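Grippers, cables and a slow Friday

Fri 3 September

Most of this week went on looking after the hand-held grippers. There are 2 sets now, the old pair we call Rirkham and the newer pair, Stesetow, and both had been used hard since Monday without anybody opening them up.

I started with the fingertips. The pads on Rirkham had gone shiny at the ends, and a shiny pad slides on anything with a smooth cover. I wiped them first with a damp cloth and let them dry. Two came back fine. The other two I swapped. The screws that hold them are tiny and I dropped one under the shelves, so that took longer than it should have.

Next came the marker cubes. If a cube sits even a little crooked on its mount, the position we get for that hand is off for the whole session. I pushed each one with a thumb to see if it moved. The left one on Stesetow did. There was dust in the seat, so I cleaned it out, put the cube back and tightened it until it stopped turning. I don't use glue on these. Kenta Shimada did once, at Villanueva, and they had to cut the mount off.

The cables are the part I like least. They pull at the connector whenever the person leans forward, and after a few weeks the plug gets loose. I leave a small loop of slack near the handle and tape it down – cloth tape, because the shiny kind leaves a mess. One cable dropped out 5 times on Wednesday before I gave up and replaced it. I should have done that after the second time.

After all that I ran the usual check: each hand opened and closed fully, then both hands on the table with a few things of different shapes. Fans are good for this. The flat side shows up a weak grip quickly, and a book is a fair second test.

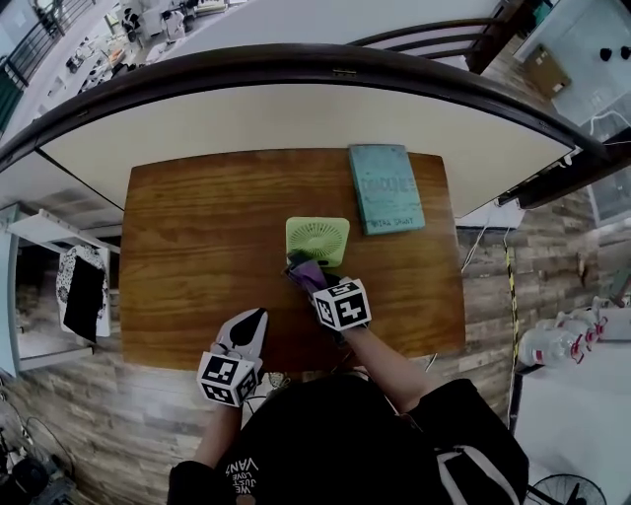 Table check with both grippers, right hand on the green fan.

The log had 47 short runs in it by the end of the day, and I still have to go through almost all of them. Fenna Mulder asked for the notes on the cube mounts, so I'll write those up first and send them over with the part numbers.

Still to do: order more pads, label the spare cables, and find that screw.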